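Wrist View Gallery – Cloth Handling, Table Stations

Compiled by Mio Ikeda, Branness, Hamada line
Last updated May 4, 2021

This page belongs to the working rules for the cloth handling stations at Branness. The rules themselves are in the station binder, sections 3 to 7. The gallery carries the wrist camera view with its notes, followed by the points that come up when a station is signed over from one operator to the next. Section numbers refer to the November edition of the binder. Anyone still working from the older edition should note that fingertip inspection has moved from section 6 to section 4.

The rules apply to all stations with a two-finger gripper, including the ones run under the Lenunico controller. Stations on the Gesteck test bench follow the same rules, except for the speed limits, which are posted at the bench.

Terms used on this page

Approach: the movement from the ready position to the last point before contact.
Grasp: closing of the fingers, whether or not anything is picked up. Missed grasps count toward the inspection interval.
Clear zone: the area in which the arm may move without a reduced speed limit. It ends 41 mm inside the table edge on all sides.
Edge work: any grasp on an item that lies partly or fully outside the clear zone.

Table corner, fingers apart

Nothing is held between the fingers. A green cloth and a pinkish-red cloth lie folded along the right edge of the tabletop, with dark hardware and a thin cable near the corner. The rim near the tip of the left finger looks worn, with small nicks. See section 4 for fingertips and section 5 for cables.

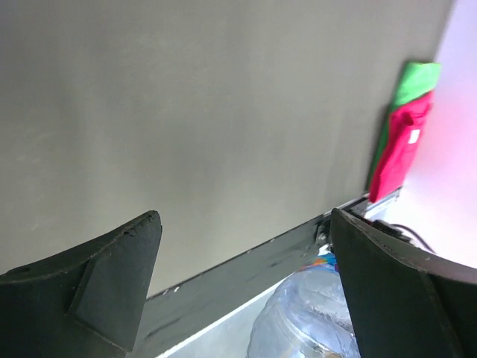 How often do the fingertips have to be inspected?

Every 2,000 grasps, at every change of operator, and after any contact with a hard surface, whichever comes first. The count is read from the controller and written in the station log together with the result.

Section 4. Fingertips

Inspect both fingers even if only one has made contact. Run the inspection with the arm stopped and the enable switch released. Wipe the contact faces with a dry cloth, then look along the rim from the tip toward the base. Small nicks on the outer rim are recorded and left alone. A nick that reaches the contact face is a reason to replace the finger, and fingers are replaced as a pair.

A raised burr will pull threads from knitted fabric well before it shows up in the grasp statistics. Check for burrs by drawing a scrap of the thinnest fabric in the current batch across the rim. If it catches, the pair comes off. Do not file or sand a finger in place. Filed fingers have come back with tips of unequal length, and the closing position then has to be taught again for every item in the program.

Spare pairs are kept in the drawer marked with the station number. Enter the pair number in the log when it is mounted.

Section 5. Cables and loose items

Cables near a table corner are to be fixed on the outer side of the rail at two points or more. The free length between two fixing points must not be long enough to reach the top of the table. Where a cable has to cross the path of the arm, the station runs at reduced speed until the routing is changed, and the change is requested the same day.

Clear film, bags and packaging are a separate matter. Transparent plastic is poorly seen by the wrist camera and the segmentation step may return the surface behind it. Packaging does not belong within reach of the arm during a run unless it is the item being handled. If it is, the program name must begin with the letter P, and the operator confirms each approach by hand for the first 3 grasps.

Section 6. Edge work

Items outside the clear zone may be grasped under the following conditions.

The approach is made from above, with the wrist camera free of the table rail.
Finger opening is set before the gripper passes the height of the rail. Opening or closing alongside the rail is not permitted.
Approach speed is limited to the value on the station card. The card takes priority over the program.
The force limit is switched on. A program that needs the force limit off for edge work goes back to the author.

Stacked or overlapping cloth at the edge is taken from the top piece first. If the camera view does not separate the pieces clearly, the operator moves them into the clear zone by hand with the arm stopped. Repeated attempts on an unclear stack tend to drag the lower piece over the rail – stop after the second miss.

Marks on the table and the rail are recorded once, with position, and then carried forward in the log. A new mark after a run is treated as a contact with a hard surface and triggers the inspection in section 4. For this reason the table record has to be complete before the first run of a shift. An incomplete record means that old marks get reported as new ones, with the station down while they are sorted out.

Section 7. Recording

Camera recordings are kept for every run that includes edge work. Recording starts before the arm is enabled and stops after it has been disabled. Trimming a recording is permitted only on a copy.

The log entry for a run contains the station number, program name, operator initials, grasp count at start and end, and the result of any inspection. Free text is limited to one line. Longer remarks go on form 179, which can be filled in at any station terminal.

Check the camera window at the start of the shift. Lint collects at the lower side of the housing. Clean it with the brush supplied and keep compressed air away from the mount. If the mount has been touched, run the two-point check before continuing. A difference between the taught and the measured point larger than the value on the station card means a full calibration.

Handover points

The outgoing operator leaves the gripper open and the arm at the ready position. The enable key is passed on by hand. The incoming operator reads the grasp count aloud and both sign.

Open items on form 179 are read at handover, including those from other shifts. An item is closed by the person who fixed it, with the date and the log line.

Changes to these rules are sent to Mio Ikeda at the Hamada line office. Please give the section number and the station. Requests that affect the Lenunico stations need the controller version as well, as printed on the start screen.

Related pages: Station cards / Fingertip pair register / Two-point check, step by step / Gesteck bench speed limits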